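Ticket: Left arm descends late and fast on first pick after scene change
Component: planner bridge / perception node
Reported by: Bülent Gündoğdu
Assigned to: Jonas Hubmann
Status: Resolved, one item left open
Priority: High

Description (Bülent)

Since the October update of the Rainer planner, the left arm has a strange behavior at the first pick after the scene is changed. It stays over its start position for too long, and then it goes down to the cloth much faster than the speed I have set. The second pick and all later picks are normal. The right arm does not show the problem.

The task is the tidy-up task on the station with two arms: put the clothing item in the white basket, leave the small items where they are. Configuration is the standard one from the Cukine repository, I have changed only the camera extrinsics after the calibration.

What I expected: the approach segment is executed with the velocity scaling from the task file.
What I get: the approach segment is executed with a much shorter duration, as if the controller wants to recover lost time.

How to reproduce:
1. Start the bridge and wait until both arms report ready.
2. Put a dark garment on the table, in a heap and not folded.
3. Send the pick command from the task panel.
4. Watch the left arm. The delay comes first and then the fast motion.

With a towel in a light color I could not reproduce it. This made me think first of perception and not of control, but please read further, because I was only half right.

Comment (Jonas)

Thanks, this is a clear report. Can you attach the part of the bridge log between the command and the first contact? Please set the log level to debug for the trajectory module only, otherwise the file becomes too big to read. Also please lower the global speed limit before you repeat the test. I don't want the finger pads to hit the table at that speed.

Comment (Bülent)

Speed limit is lowered. Here is the log with the parts which I think are important. Times are in milliseconds after the command.

0 pick command accepted, arm=left
12 requesting segmentation, target=garment
31 segmentation request queued
731 segmentation received, age=700
744 plan requested
812 plan received, planning time=68
813 trajectory start stamp=112, now=813
814 WARN trajectory start is in the past, trimming points
815 executing

So the planner itself is quick, 68 ms is a good value for us. The segmentation needs 700 ms and this is the delay I see with my eyes. But look at the start stamp. The trajectory is stamped 112, and this is before the segmentation has even arrived. The controller then finds that a part of the trajectory is already over, it throws away these points, and it connects the current position to the first point which remains. This connection is the fast motion.
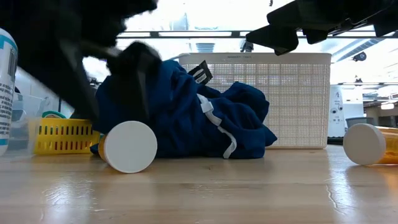

I repeated the test with the heap in three different places on the table and the log is always of the same form. Only the age of the segmentation changes a little. When I send the same pick a second time without touching anything, the segmentation comes from the cache, the stamp is correct and the arm moves smoothly.

I also tried these things, without success:
- restart of the bridge only
- restart of the whole stack
- clock synchronization between the two computers (the offset was already very small)
- lower velocity scaling in the task file. The planned trajectory becomes slower, but the jump after the trimming is still there.

Comment (Jonas)

The stamp is the key, I agree. I looked in the bridge code. In the old version the stamp was set when the plan came back. In the October version somebody moved it to the constructor of the request object, so that both arms could share one time base. The request object is created right after the command, with a fixed lead of 100 ms added to the time of the segmentation request. In your log this gives 12 + 100 = 112, exactly the number you have. If perception is fast, the error is small and the controller hides it. If perception is slow, you get your jump.

This explains also why the right arm looks healthy. In this task its first motion is to the hold position, and for that it does not ask for a segmentation.

There are then two separate questions:
a) the stamp must be set at the right moment
b) why does the segmentation need 700 ms for a dark garment

For a) I have a patch on the branch. The stamp is now set when the plan is received, and the same value is passed to the other arm if the motion is coordinated. I also changed the controller side. If the start of the trajectory is in the past by more than one control cycle, it is now rejected with an error. It must not be trimmed silently.

For b) please send me your perception parameters.

Comment (Bülent)

Parameters are attached. I think I found b) myself while I was copying them. In the Skurkitz depth filter, the minimum number of valid points for a mask is set to 2000. On dark cloth many depth points are lost, so the first mask is under the limit and the node asks again, and again, until enough points are collected over several images. The light towel passes at the first try.

I did not want to simply make the number smaller, because then the small objects near the cloth can be merged in the mask. I tried instead to let the node publish the mask immediately with a flag "low confidence", and to let the planner choose a higher approach pose in this case. The final approach is then corrected when the better mask comes.

Comment (Jonas)

This is a reasonable solution, and I prefer it to changing the limit. Please keep the flag optional and off by default, because the Brasora setup reads the same message and it does not know the new field. I will ask them before we merge this part.

Please pull the branch and run the test again with the heap. First with the low speed limit, then with the normal one if the log is clean.

Comment (Bülent)

Pulled and tested. Log with the branch, low confidence flag off:

0 pick command accepted, arm=left
12 requesting segmentation, target=garment
733 segmentation received, age=702
815 plan received
816 trajectory start stamp=916, now=816
817 executing

The delay is still there, as expected, but the warning is gone and the descent has the speed from the task file. I repeated it with the normal speed limit and the result is the same. I also sent an old stamp by hand to the controller, and it is rejected with the error "start time expired". The arm stays in its place and the panel shows the message.

With the flag on, the arm begins to move much earlier and waits at the higher pose. I saw one case where the correction went to the strap of the garment instead of the middle of the heap. The grasp pose was valid for the planner, but in my opinion it is not a good one. I would like to open a separate ticket for it.

Comment (Jonas)

Yes, please open a separate one and link it here. The stamp fix is merged for both arms. The flag stays on the branch until we have the answer from Brasora.

If somebody has the same warning and cannot update yet: put the lead time in the bridge configuration to a value longer than your slowest segmentation. The arm will wait longer before each pick, but it will not jump.

Resolution: fixed in the bridge (stamp set at plan reception) and in the controller (expired trajectories are rejected).
Open: optional low confidence flag, waiting for Brasora.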